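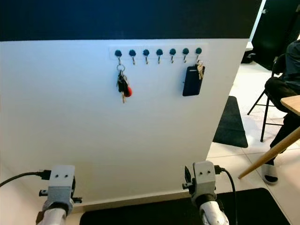 Key rack by the entrance, car keys on the left, tag keys on the right

Home organization > Entryway and hall
Topic: Key rack, knobs with hooks under them. Good or bad?

vuka_hall
Posted 5/27/19
Hello all. I put the rack up and I would like your opinion before I buy a second one for my mother. It is white, with a row of dark teal knobs, and under every knob there is a small metal hook. The wall is white in the lower part and navy blue on top, so I think the colors go well together.
My question is about the use. I hang the car keys on the first hook and the keys with the navy tag on the last hook. The hooks between are free. My wife says that we should put everything close together on one side, because then you look at one place only. I say the distance is good, in the morning I take the left one without thinking. What do you do at home?

olivares19
Your wife is right, sorry. If you spread the keys over the whole rack, guests will use the free hooks for their own things and in one month you cannot find anything. Put the keys side by side and leave the free part on the other end.

Adevska
I don't agree with this. In our house we had the keys next to each other and my husband went to work two times with my keys. Then he had to drive back, and I was waiting at the door, very angry. Now his are on the left end and mine on the right end and it did not happen again. I would keep it as it is in the photo.
What are the knobs for? Can you hang something on them also?

vuka_hall
Adevska, yes, a hat or a light bag. I tried a winter jacket in January on my old rack, same model, and the screw came out of the wall together with a piece of the wall. So no jackets for me.

Renato Henríquez
I have fixed many of these racks for neighbors, so let me write a little about the screws. With a hollow panel you need an anchor, the short screws from the bag are not enough. If you can find the wood behind the panel, go into it. Then you can hang much more than keys.
About the order, I think both ways are fine if everybody in the house does the same. In my house the rule is that each person has one hook and it does not change. I have 5 people, so it must be strict.

lurnitar
Can I say something about the big bunch? You have the car fob, the key with the red rubber cover and the brass key all on one ring. I would separate the car key. A heavy bunch hanging from the ignition is not good for the lock, my mechanic told me this. Also if you give the car to the service, you give them your house keys too.

olivares19
lurnitar, people have said this for 100 years and I never saw a broken ignition from it. But I agree about the service, I always take the house key off before.

vuka_hall
I did not think about the service. I will buy one of those rings that open in two parts. The red cover stays, it is the only way I know this key in the dark.

Adevska
For the covers, be careful that you don't buy the same color twice. I bought a package and there were 2 greens which look the same at night.
I also write on the tags, but never the address. Only one word that the family understands.

Renato Henríquez
Good advice about the address. I write only a letter.

m_teodora
Hi, I am new here. We have almost the same rack and my problem is that the keys make marks on the white paint behind. Small gray lines, each time somebody takes the keys in a hurry. Do you have this too? I clean it with a wet sponge but it does not go away completely.

olivares19
Use baking soda on the sponge, and push very softly. If the paint is matte you will maybe see a shiny place after. Try it first in a corner.

lurnitar
Or stick a piece of clear plastic film behind the hooks. I cut mine from a book cover. You don't see it from one meter.

m_teodora
Thank you, I will try the film, because the sponge already made one shiny place.

vuka_hall
I showed this topic to my wife. She still wants the keys together, but she accepts to leave a free hook between them. I will order the second rack for my mother this week. Renato, what length of anchor do you use for a panel?

Renato Henríquez
It depends on the thickness. Make the hole first, put in a bent wire and measure it, then go to the store with this number. Don't buy before.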